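Okay, long overdue update on the folding arms, for those of you who have been so patient with me since May! Grab a coffee, I do go on a bit.

The left wrist is finally behaving. I swapped the old bracket for the one I got from Undix, ran it for 21 cycles at the Elivberg shop, and the wobble I kept complaining about is gone. I could have hugged it.

So then I moved on to cloth, which is a whole different animal from blocks. Blocks stay put. Cloth does whatever it feels like, bless it.

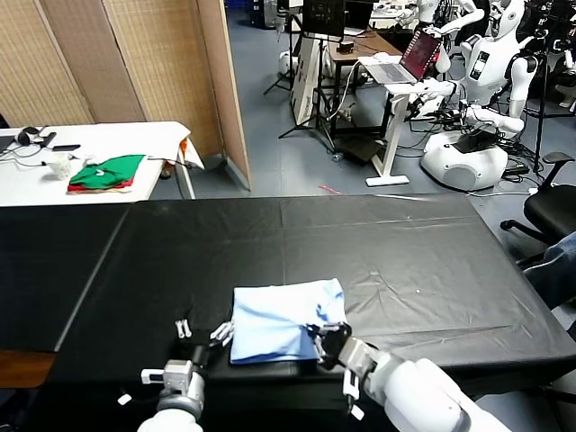

Right gripper on the corner, left one open and waiting its turn. Blue cloth on black plastic.

I'm keeping the plastic down for now, wrinkles and all, because the dark background makes it so much easier for the software to find an edge (thank you to everyone who suggested that!). Next on my list is the grip force. I have it set at 235 and I suspect that's too high for anything thin.

If any of you have run the Sung controller with soft finger pads, please tell me what settings you ended up with. I've read 13 pages of the forum and every answer is different!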